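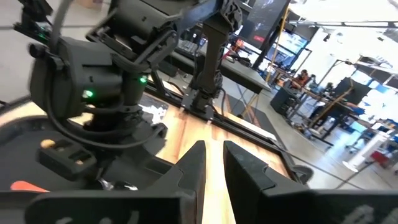

**brackenpot** wrote:

Right, I need some opinions on serving trays before I order a batch for our lunch club. We do a hot lunch once a month at the hall, 40 people if the weather's decent, and our old trays are a disgrace. I've been looking at plain black ones with a raised, rounded lip, like the tray on the table there, because I'm fed up with forks sliding off on the walk from the hatch! My worry is whether black shows every smear. The Cotero ones come in a stack of 18 and the price isn't bad, but they only do black or a sort of hospital beige, and I can't face the beige.

Also open to thoughts on cutlery. Ours is a jumble of whatever people left behind over the years.

---

**sloe_and_steady** wrote:

Black shows everything. Water marks, crumbs, flour, the lot. We had black trays at the café I used to work in and I spent half my life polishing them with a tea towel. If you've got hard water, forget it.

Get the beige. You stop noticing after a week.

---

**mrs_tatterdown** wrote:

Disagree with sloe, sorry! It depends on the finish. Shiny black is a nightmare, I'll give you that, but matt black with a bit of texture is very forgiving. I've got two Tastia trays that must be seven years old and they only ever get a wipe with a soapy cloth. They've gone slightly grey at the corners where they rub in the cupboard, but you'd have to be looking for it.

Rounded corners are worth having too (easier to get a cloth round, and they don't take a chunk out of your hip when you're squeezing past the chairs).

---

**brackenpot** wrote:

Ooh, good point about the finish, I hadn't thought of that. The Cotero website just says "black", which is no help at all. I'll email them and ask.

Corners are rounded on all of them, as far as I can tell. My main thing is size. I want the plate, the cup and the cutlery all on there with a bit of room to spare, and the big ones look lovely until you try to fit six of them on a trestle table.
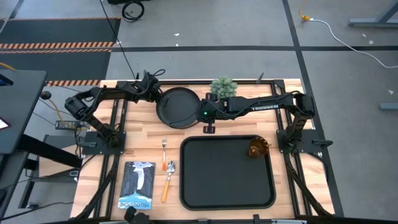

The other thing is where they live when we're not using them. The cupboard under the hatch is full of frying pans and a tea urn with no lid, and the trays would have to stand on their ends beside the urn. Does that warp them? Someone at the hall swears it does.

---

**oldgreyladle** wrote:

Standing on end won't warp them unless it's next to the boiler. Piling heavy pans on top will, though. Ask me how I know.

On cutlery, go for coloured handles. I like an orange handle on a fork, same as the one by the tray in your second picture. It's cheerful and you can spot it in the bottom of a slops bucket before it goes out with the peelings. We lost so many plain forks that way it was getting silly.

---

**sloe_and_steady** wrote:

Coloured handles come loose in the dishwasher. Ours were Gronoleck and the glue gave up in a few months, so you'd get a spoon in one hand and a handle in the other. Plain stainless steel, all one piece, job done.

And that tray in the second photo is glossy round the rim, so if that's the sort you're after then my point stands!

---

**oldgreyladle** wrote:

Well, don't put them in the dishwasher then! We wash up by hand, two bowls, everybody mucks in. Mine have been going since before the new kitchen went in and I've had one handle come off, and that was a knife somebody used to open a tin of paint.

---

**mrs_tatterdown** wrote:

Hand washing for 40 though, ladle. I'd want a dishwasher and a sit down.

Brackenpot, what are you doing for cups? That ribbed amber one is very school dinners, I love it. Mine at primary school were more or less that colour and we all used to look at the bottom for a number to see how old we were. Can you get them in bulk? They'd be much lighter to carry on a tray than mugs.

---

**brackenpot** wrote:

Haha, we did the number thing as well! Yes, Montoya do see-through brown tumblers in a box and they stack. They're for squash and water only, teas will stay in the mugs because half the club would walk out otherwise.

They do tip over easily when they're empty, I'll say that. One elbow and off they go. It's another reason I want a proper lip.

I'm still torn on the handles. We do have a dishwasher but it's tiny and it only gets used for plates, so maybe ladle's way would be all right for us.

---

**pipkin700** wrote:

Can I throw in a vote for buying one of everything first? We ordered a whole stack of trays without seeing one and they were too wide for the gap in our hatch. You had to tilt them to get them through. With soup on.

---

**brackenpot** wrote:

Oh no, the soup!! Off to measure the hatch now. I'll ask Cotero if they'll sell me a single one, and sloe, if it turns up shiny I'll send it straight back.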